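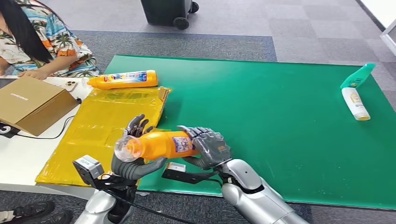

Both hands on the orange bottle, mid-afternoon.

Bottles and bags: a second go with the hands

Filed under: Workbench, Robots & Tinkering
3 comments | 20 shares

I promised in September that I'd write up how we're getting on with choosing hands for the arms, and then I went quiet, so sorry to everyone who wrote in asking (all of you very patient!). We have 2 candidates at the moment, the Ukomach hand and the Serov, and I've been going back and forth between them like somebody choosing curtains.

The test is household bottles, laid on their sides on the green mat, and a crinkly yellow bag for them to go near or into. I chose bottles because they're smooth and round and they love to roll away, and because I had plenty under the sink. My list now runs to 31 tries for each hand, all scribbled in the same notebook, and I still haven't typed it up.

What I like about the Ukomach is the way the fingers settle round a neck. What I don't like is the thumb, which I find fussy to set up, and the Nunavitz controller takes an age to start if you've forgotten to save your settings – which I have, more than once. The Serov is the quicker of the two to get going, but I feel less happy trusting it with anything heavy.

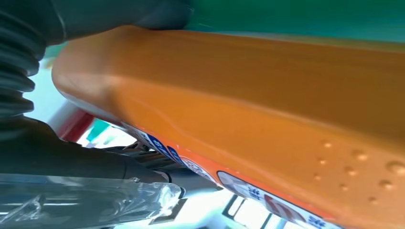
Mac Carthaigh

I've become very fond of the wrist camera, even though it took me a while to learn to read it. Close up, a bottle is mostly a great slope of orange, with those little moulded bumps and the label squashed almost flat by the angle. You do get a good look at the black finger over the narrow end, though, and that's the bit I care about. The head view is much better for knowing where everything else on the mat has got to.

Next I want to try both hands with the bottles half full, and I'd like a softer fingertip for the Serov if I can find one that fits. If you've used either, do leave me a note!

Search this blog... Go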